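Operations > Automation > Minutes
Reading time: 2 min

Minutes, Automation Working Group, Vorkura site, Monday

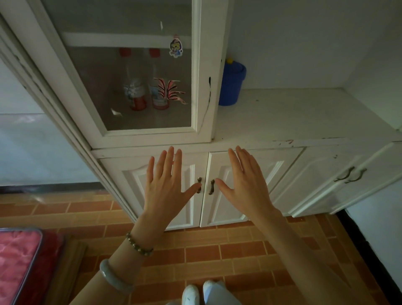
Present: I. Besnard (chair), V. Sarmiento.

1. Previous minutes approved.

2. Manual task recording. Cabinet and door tasks stay at 35 takes per shift. Sarmiento reported wrist fatigue after 40. A 10 minute break applies every 2 hours, paid.

3. Jurketell rollout. Night restocking moves to the robot in April. No posts cut; two staff retrain as cell operators. Pay grade for the new role still open.

4. Action: Besnard to send draft job description to staff.

Closed 3:40 p.m.

Contact: Operations Office | Back to top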